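スポーツ・アウトドア > アーチェリー > 弓具の手入れ > みんなの相談

印刷する | メールで送る

弦を替えたら弓がうるさくなりました

Aliki Vasilakis
2019-05-11

こんにちは。アーチェリーを始めてまだ日の浅い者です。リカーブのテイクダウンで、Hereroという木のハンドルの弓を使っています。中古で譲ってもらったもので、弱めのリムがついていて、腕力のない私にはちょうどよくて気に入ってるんです。

で、2月に弦がだいぶ毛羽立ってきたので、Spanosというお店で新しい弦を買って自分で張り替えました。長さは前のと同じ表示のものです。張り替え自体は初めてでもなんとかできたんですが(ストリンガーを使いました、手では怖くて無理!)、それ以来、射つたびに「バンッ」と響くようになってしまって……。前はもっと「トン」という感じの軽い音だったのに。左手にもびりびり来ます。

最初の日はそこまで気にならなかったんですよね。200射くらい練習したころに、あれ、なんか変だなと思い始めて、今ではPandcombeの射場で隣の人がこっちを見るくらいの音です。恥ずかしい。リムのねじれは見たつもりですが、正直どう見ればいいのか自信がありません。

あと、矢の刺さる場所もなんとなく下に集まる日と散る日があって、これは私が下手なだけかもしれません。矢は替えていません。ノックもはまりがゆるい気がするような、しないような。

弦の不良なんでしょうか。それとも張り方がまずいんでしょうか。新しい弦をもう一本買う前に、試せることがあれば教えてください。長文ですみません!

ゆみはり

弦のせいでしょ。安いのはすぐ伸びるから、いいやつに買い替えたほうが早いですよ。自分はずっとそうしてます。音が嫌ならストリングサイレンサーつければ静かになります。毛糸のポンポンみたいなやつ。

Dionysis Giannakopoulos

買い替えるのはちょっと待ってください。読んだかぎりだと、ブレースハイト(弦とハンドルの間の距離、ストリングハイトと呼ぶ人もいますね)が下がっているだけ、という可能性がかなり高いと思います。

新しい弦って、射ち始めのうちに繊維がなじんで少し伸びるんですよ。伸びると弦がハンドルに近づいて、ブレースハイトが低くなる。すると弦が戻りきったときの暴れ方が変わって、音も振動も大きくなる。最初の日は平気で、しばらく射ってから気になりだしたというのも、これならつじつまが合います。それと「長さは同じ表示」とのことですが、表示が同じでも作り手が違えば実際の長さはけっこう違うので、そこはあまり当てにしないほうがいいです。

まず測ってみてください。弓に弦を張った状態で、グリップのいちばん深いところ(ピボットポイント)から弦まで、弦に直角に。ボウスクエアをレストのところから当てる測り方もありますが、とにかく毎回同じ場所で測ること。私は昔、日によって違う場所で測っていて、弦が伸びたり縮んだりすると本気で悩んでいました(笑)。

Hereroの説明書が手元にあれば推奨の範囲が載っているはずです。中古でついていなかったら、弓の長さとリムの表示をお店に伝えれば見当をつけてもらえると思います。

測って低かったら、弦をよじります。弓から弦を外して、片方のループをもともとの撚りと同じ向きに10回ひねる。逆にひねるとほどける方向なので、余計に長くなりますよ! それから張り直して、測って、何射かしてみる。まだうるさければもう少し足す。足しすぎると今度は弦がごろごろになるので、推奨の範囲を超えてまで欲張らないでください。静かになるところは弓ごとに違うので、そこは耳で探すしかないです。私はこの作業がわりと好きで、射つより長くやっている日もあります。

よじったらノッキングポイントの高さも動くことがあるので、必ず確認を。矢が下に行ったり散ったりするのは、案外こっちかもしれません。あと、ノックのはまりがゆるいのは気になります。新しい弦のセンターサービングが前より細いと、同じ矢でもゆるくなります。弦を水平にして矢をぶら下げ、弦を指で軽くはじいたときにぽろっと落ちるくらいならまだいいんですが、何もしないのに落ちるようだと空射ちに近いことになりかねないので、それは直るまで射たないでください。サービングを巻き直すか、ノックを替えるかですね。ついでに、空射ちは絶対だめです。リムが割れます。

リムのねじれは、弓を椅子の背か何かにまっすぐ立てかけて、後ろから弦を見通します。弦がハンドルの中心線にだいたい重なって、上下のリムの真ん中を通っていれば大丈夫。片方だけずれていたら、まず弦がリムチップの溝にちゃんと収まっているか見て、それでも直らなければ無理に手で戻そうとしないでお店へ。

上の方が書いているサイレンサーは私も使っています。ただ、つけるのは高さを合わせてからがいいです。先につけると、合っていないのか音が消えているだけなのかわからなくなるので。
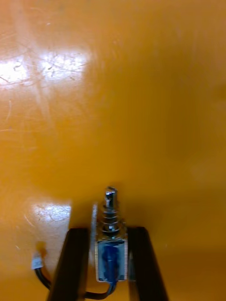

弦のワックスは、どのくらいの間隔で塗ればいいのでしょうか。

指で触ってかさついてきたら塗る、が目安です。私の場合は200射に1回くらいで、Flendentのワックスを薄くのばして、指でつまんで温めながらなじませています。サービングの部分には塗りません。べたべたになるほど塗ると弦が重くなって埃も拾うので、余った分は布で拭き取ってください。

Aliki Vasilakis

Dionysis Giannakopoulosさん、ものすごく丁寧にありがとうございます! ゆみはりさんもありがとうございました。

さっそく測ってみたら、説明書の範囲より下でした(説明書、ケースのポケットの奥に入ってました……)。教わったとおりにひねって張り直したら、最初は逆向きにひねっていて、さらに低くなって焦りましたが、やり直してちゃんと範囲に入りました。まだ部屋で張っただけで、射ってはいません。

ノックは、何もしなくても落ちる矢が2本ありました。こわい。その矢はよけておいて、次にSpanosに行くときに弓と一緒に持っていって見てもらいます。サービングを自分で巻くのはまだ勇気が出ません。道具も持っていないし。

Pandcombeで射ってみたら、音がどうなったかまた書きますね。

Dionysis Giannakopoulos

逆向きは誰でも一度はやります。私は二度やりました。

しばらくはまた伸びると思うので、練習の前に測って、ノートにでも書いておくといいですよ。数字が落ち着いてきたら、測るのはたまにで十分です。お店に行くときは、矢は落ちるのも落ちないのも両方持っていったほうが話が早いです。

印刷する | メールで送る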